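Spring Cleaning the Craft Closet, at Last

9 May 2021 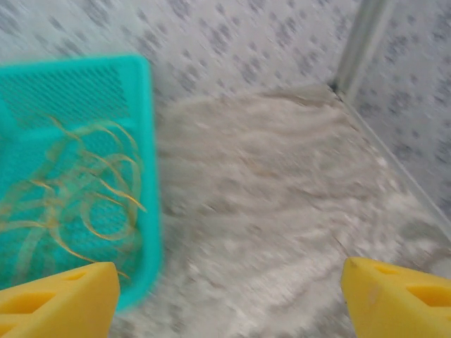 Golden curls in the turquoise tray.

Well, friends, I finally did it. After putting it off since September (and I do mean putting it off, I had a whole calendar page of excuses), I opened the craft closet in the hallway and took every last thing out of it.

If you've been reading here since we lived in Kerville, you may remember that I used to have a whole room for my projects. The new house on Valdebenito Street has a closet. It's a good closet, with deep shelves and a light that works on a string, but it is a closet, and when we moved in I shoved the boxes in there and leaned on the door until it clicked.

So I made a pot of coffee, put on an old record and sat down on the floor with 11 boxes. I found the quilt squares I started for my sister's first baby, who is now taller than I am. I found two pairs of good scissors I had already replaced, and a stack of birthday cards I bought on sale and then never mailed to a single soul. I read some of the old letters too, and that was the end of the morning!

By midafternoon I had four piles going down the hall: keep, give, toss, and a pile I called "ask me later," which was of course the biggest. The dog slept on the keep pile, so I took that as his vote. The yarn has gone to the shelf by the window and the fabric is folded by color, more or less, although I gave up when I got to the plaids. Where do plaids go? I would truly like to know.

I also added up my receipts from the past year, and they came to 185 dollars, mostly for things I already owned. I'm going to try shopping in my own closet for a while and see how long I last.

The give pile went out to the porch this evening, and the quilt squares are on the kitchen table where I can't ignore them. I'm thinking a blue border, maybe with a little yellow. If any of you have a favorite way to press seams that have been folded for years, please leave it in the comments, because mine are being very stubborn.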